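My first season at the Dalen station

December 10, 2020

I got into radio because the community station in Dalen needed somebody to run the board during high school hockey games. I was working days at a hardware store in Remgate and the pay was 13 dollars a game. I took it.

The transmitter put out 100 watts. On a good night you could hear us in Sorumton, and past that it was mostly static.

Catinca Munteanu trained me. She had one evening to do it, so I learned the faders and the spot breaks and picked up the rest as I went.
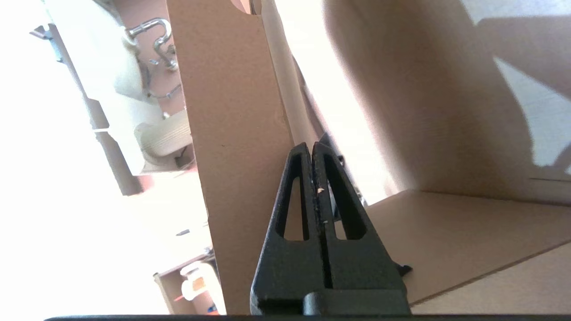
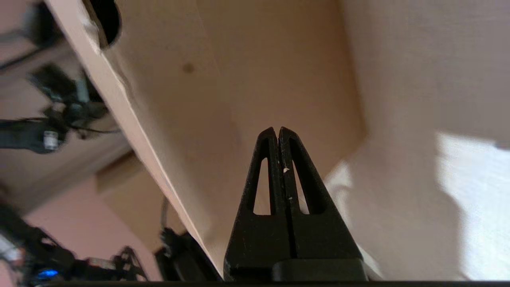
My worst night was a playoff game that went to overtime. I ran the same tire shop spot four times and then left my mic open while I ate a sandwich. We got two calls about it. Catinca wrote both of them in the log and told me to watch the red light.

By May I had my own Sunday-style oldies hour and a shelf of 75 records, most of them bought from a closed station in Sondham. I still have the log sheets from that spring and will scan a few of them when I get the time.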